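How I Follow Diplomatic Talks Without Losing My Mind

People keep asking me how I keep track of peace talks and foreign ministers' visits when the news about them is such a mess. I've been doing it as a hobby for 13 years (yes, a hobby, my sister thinks it's a strange one), and my method is pretty simple. You need a notebook or a plain text file, a browser and maybe half an hour in the morning.

I'll use the Naltari border talks as my running case, because that's the one I'm deep into right now.

Step 1: Start with the calendar, skip the headlines

Before I read a single article I write down who is supposed to meet whom, and where. Foreign ministries put out visit notices, usually short and dull, and they're gold! For Naltari I had two lines in my file: ministers' meeting in Leiva, 7th August, and a working group before it in June. Leave space under each one. You'll be filling it in for weeks.

Step 2: Find the original statement

News sites shorten things, and then other news sites shorten the shortened version. By the fourth copy "the parties may discuss a meeting" has become "leaders to meet". So go back to the ministry's own page, or to the full transcript of the press conference if there is one. Read it in the original language if you can. If you can't, run it through two different translation tools and compare the verbs – the verbs are where they disagree.

My friend Fotis Karamanlidis used to do radio monitoring and he got me into the habit of copying the exact sentence into my notes, with the link next to it. Paraphrase later if you must.

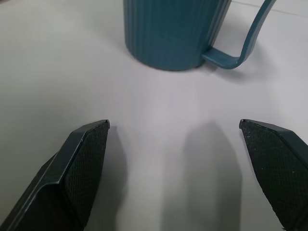

Step 3: Sort the verbs

I keep a little list of verbs, from weakest to strongest. "Took note of" is down at the bottom, then "discussed", "welcomed", "agreed in principle", "agreed", and "signed" at the top. When a new statement comes out I check which verb they used and whether it moved up or down since last time. After the June working group, one side wrote "discussed" and the other wrote "agreed in principle" about the very same map annex. I put a big star next to that and it's still there.

Step 4: Read both sides on the same day

Open both readouts next to each other. Mark whatever appears in only one of them. Don't decide who's lying, you mostly won't be able to tell, and a missing paragraph can just mean somebody ran out of time. I do this in two columns, and I try to do it before I look at any commentary.

Step 5: Pick a few analysts and stick with them

I follow 8. I used to follow 200 accounts and I learned less, I swear. Try to get people who disagree with each other, and at least one who writes from the region. Lingyun Long's newsletter, Grundisus, is the one I open first because she goes back and corrects her old calls, with dates and everything. For maps I like Litasitz – slow to update, but careful.

Step 6: Write your own guess down

Two sentences is plenty. What do I think happens next, and what would change my mind? Then leave it alone until the meeting is over. My guess for Leiva is a joint statement with nothing stronger than "welcomed" in it, plus a promise of another round. If the word "signed" shows up anywhere I'll happily eat my notes and post the whole embarrassing page in the comments.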